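Week 5 – soft furnishings in small rooms (sound + light)

Read Kvaran ch. 2 before the seminar. Ívar Kvaran's point, short version: fabric eats high frequencies, does very little down low. People hang a thin curtain and expect a quiet room. Won't happen.

**Terms**
- absorption coefficient – 0 to 1, changes with frequency
- fullness – cloth width divided by track width. 2x is normal for drapes, flat panels are 1x
- air gap – space between cloth and wall. Bigger gap, lower reach
- flutter echo – clap test, parallel bare walls

Flat panels vs gathered: gathered wins nearly every time, costs more cloth. Flat still ok for cutting glare and for lettering.

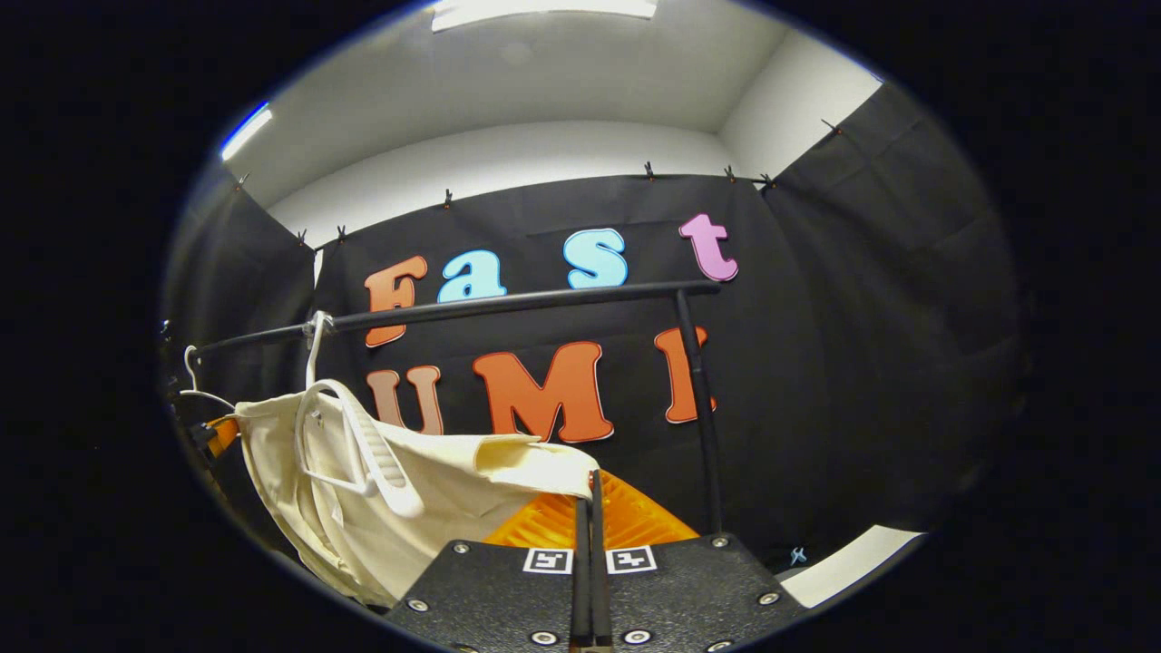

*Fig. 1. Black curtain panels with white wall above, ceiling light panel.*

Ceiling is the usual forgotten surface. Hard ceiling + hard floor = flutter, whatever you do on the walls. Add a rug first, cheapest fix.

**Gristden case** (handout from June, bring it)
- rehearsal room, 21 square meters
- Hafþórsson quoted 270 per panel, the Stetalby office said too much
- total came to 3,836 with track and fittings
- went with Deltina wool serge, heavier, hung with a gap. Speech much clearer afterwards, bass still boomy

Weight matters more than color. But black does show dust and lint, so steam and brush before hanging.
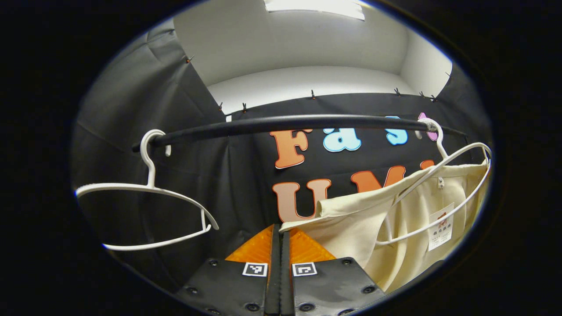
Storage – don't fold wool serge for long, creases set in and then it hangs crooked. Roll on a tube, face side in, label the end. Moths: check seams twice a year, freeze anything suspicous.

Fire rating: ask for the certificate with the cloth, not after. Washing can strip the treatment, so re-test a scrap.

**For next time**
- clap test in two rooms at home, write down what you here
- work out cloth width for the track on p. 113, at 1x and 2x
- bring one fabric scrap, any weight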